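Drovholm Cut Flower Project
Progress report to the Comus Fund
21 Mar 2022
Prepared by Annelies Van Acker, growing and floristry lead

Dear Thắng Hồ,

Thank you for the kind note after our last report, and for the extra questions. I've tried to answer them as I go along, so this one runs a bit longer than usual. There's a lot to tell you, and most of it makes me very happy!

The cutting garden

The winter was kind to us. We lost a few of the ranunculus to rot in the low bed by the gate (it holds water, and I should have known better than to plant there twice), but the anemones came through beautifully and we have been cutting them every other day since the end of February. The stems are shorter than I'd like for hand-tied work. They're perfect for bud vases, though, and the trainees have been getting very inventive with those.

All 36 raised beds are now filled and in use. The last of them were finished with the second part of your grant, and they hold sweet peas, cornflowers and two kinds of ammi, all sown in the fall and already bushy. We put 1768 tulip bulbs in the ground for this spring, mostly doubles and parrots, with a few rows of a plain white one that the florists in town keep asking for. The first buds are showing color this week. I go out and look at them before my coffee.

The hellebores deserve a word of their own. We had almost given up on using them as cut flowers, as they flop so quickly, but we've been waiting until the seed pods start to form before cutting and the difference is enormous. A bowl of them on the front desk lasted nine days.

Training

Our second group of trainees started in January and every one of them is still with us. They spend the mornings in the garden and the afternoons at the bench, and by now they can condition, strip and spiral a bunch without anybody standing over them. Wiring is going more slowly. I've moved boutonnieres to later in the course and brought table arrangements forward, which gives them something they can take home and be proud of in the first month.

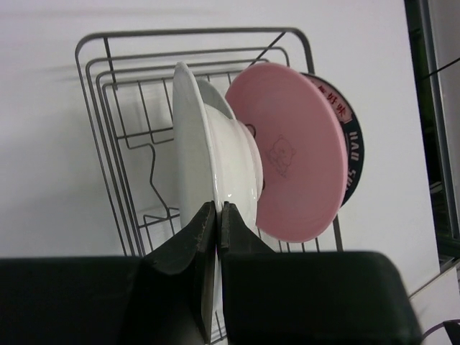
We have also dropped floral foam altogether. I wrote last time that we were thinking about it, and the change was easier than I feared. Chicken wire, pin holders and a good heavy bowl do nearly everything we need, and for the larger pieces we pack the base with moss and twigs. It takes longer to learn. The results have more movement in them, and we're no longer sweeping green dust out of every corner of the workroom!

Two trainees from the first group have found paid work. One is at Subramaniam, the flower shop by the station, three days a week, and the other is helping a wedding florist through the summer season with the promise of more if it goes well. Subramaniam has offered to take another trainee for a short placement after Easter, and I have said yes before they can change their minds.

Sales and orders

We delivered 166 bouquets over the winter, most of them through the subscription. The Valentine's week orders nearly flattened us, and we had to buy in eucalyptus when our own foliage ran short. More foliage is the big lesson of the season. We've planted pittosporum, physocarpus and a long row of viburnum along the north fence, though it will be a couple of years before we can cut from them heavily.

The order pages on Visora are working well now. There was a muddle in December when people could pick delivery days that we don't drive, and I spent an evening on the phone sorting it out. The calendar has been fixed and we've had no complaints this year.

Money

Spending is close to plan. Compost cost more than we budgeted and seed cost less, and the two nearly cancel out. The one item I'd like to discuss is the cool room. Our old unit keeps creeping up in temperature on mild days, and I don't trust it to get us through a warm June with buckets of peonies inside. The repair quote is attached, along with a quote for a replacement. I'd be glad to hear which you would prefer before we commit to either.

What comes next

Dahlia tubers go into pots next week and out into the beds once the frosts are over. The sunflowers and zinnias will be sown in batches so that we don't get them all at once, as we did last year. We're planning an open day in September, when the dahlias should be at their best, with a bench where visitors can make up a small bunch alongside the trainees.

Please do come and see us before then if you can. The tulips should be at their peak in the second half of April, and I'd love to send you home with an armful.

With warm thanks,
Annelies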